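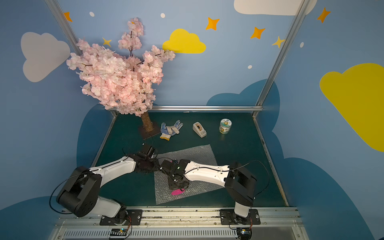
I've been through a fair few tape dispensers since I started posting parcels from home, and the Plovari is the first one I've bought twice. I picked up the original in March from a shop in Malton, then went back for another when my sister kept pinching it. It's a handheld thing for ordinary parcel tape and it lives on my packing table from morning to night. Mine has to share the space with all the usual clutter, much like the beige dispenser there with the work glove on one side and the green-lidded jar on the other, and the bubble wrap spread out in front. You want something you can grab without looking, and this one is good for that!

Loading it is easy once you've got the knack (sticky side facing out, which I got wrong 2 times before I read the leaflet). The roll clicks on and stays put. My old Vanhove used to let the tape spring back and stick to itself, and I'd be there picking at it with a fingernail while the kettle boiled.

The blade is properly sharp, so mind your knuckles. I wear a glove if I've got a big batch on, the sort with the grippy dots, and it helps with slippery bubble wrap as well. It cuts clean on plain tape. On the thick brown stuff it sometimes needs a second tug, and on paper tape I'd say don't bother.

I've done 296 parcels with the first one and the blade is still fine. The tension knob has gone a bit loose, mind, and I have to nip it up every so often. The handle could be chunkier too, my hand does ache after a long session.

Would I pay for the fancy Nollon one instead? No, not for what I send, mostly earrings and cards. 3 stars for the knob, 5 for everything else, so call it 4.

Sorcha Gunn
Aug 26, 2021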